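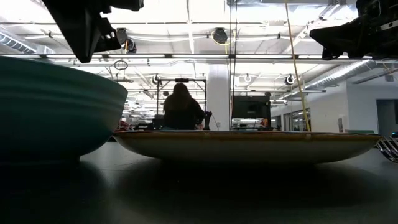 Saranya Annamalai
Dining Room Coordinator, Turneck

Table setters and clearers wanted, part time

Turneck is hiring two people to set and clear tables at the Sotelo lunch room. The work is bowls, plates and flatware, all day. You lay each place, wait for the meal to finish, stack what comes back and set again for the next group. Shifts are 7 hours with a paid break.

We use colored dishes here, mostly reds and teals, and each color has its own shelf. You will learn the shelves in your first week. A small dish goes inside a big plate when you clear, with the utensils laid on top, and the whole stack is carried with both hands.
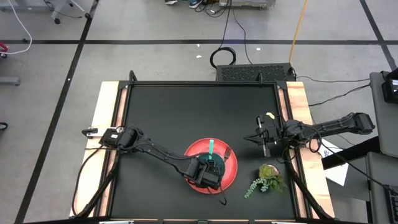

What we ask for

Steady hands and care with dishes
Able to stand for a full shift and lift a full dish tub
Basic English for reading the daily table plan
Kitchen experience is welcome but not required

We serve more than 300 lunches on a busy day, so the pace picks up before noon. Forks go on the right here, even if you learned it the other way. 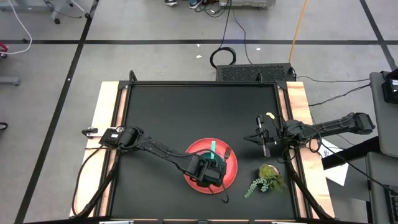
Plants stay on the tables between groups and get wiped around. Closing shift also sweeps the floor and fills the napkin holders.

Work starts in December. To apply, write to Octavio Chávez at the Turneck office with your name, phone number and the days you can work.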